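Zwischenbericht zum Projekt Rillness
Arbeitspaket Wahrnehmung und Greifplanung
29. August 2023
An: Dilemo, Projektförderung
Von: Oda Solheim, Wanberg

Im Berichtszeitraum haben wir vor allem an der Software für das Greifen aus der Kiste gearbeitet. Die neue Segmentierung läuft jetzt als eigener Prozess und schickt ihre Masken an den Planer Shek. Der alte Datensatz mit 613 Aufnahmen wurde neu annotiert, weil bei den Kanten viele Fehler waren.

Die Kollisionsprüfung berücksichtigt nun auch die Kistenwände. Früher hat der Planer bei Objekten nahe der Wand oft keinen gültigen Weg gefunden und ist nach 3.000 ms abgebrochen. In der Simulation haben wir 669 Anfragen wiederholt, davon sind noch 15 ohne Lösung geblieben. Diese Fälle betreffen fast alle die Ecken.

Schwierig bleiben dünne und durchsichtige Teile, für welche die Tiefendaten Lücken haben. Auch graue Greiferfinger vor grauem Kistenboden werden manchmal als Objekt erkannt.

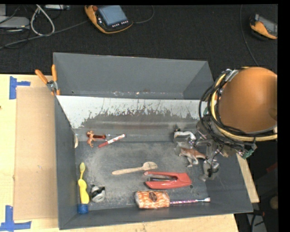 Für den zweiten Punkt wollen wir die Gelenkstellung des Arms verwenden und den Greifer aus der Punktwolke herausrechnen. Der Code dafür ist geschrieben, aber die Kalibrierung ist noch nicht genau genug. Das Budget ist eingehalten. Wir bitten um Rückmeldung, ob die Schnittstelle zu Shek schon in diesem Arbeitspaket dokumentiert werden soll.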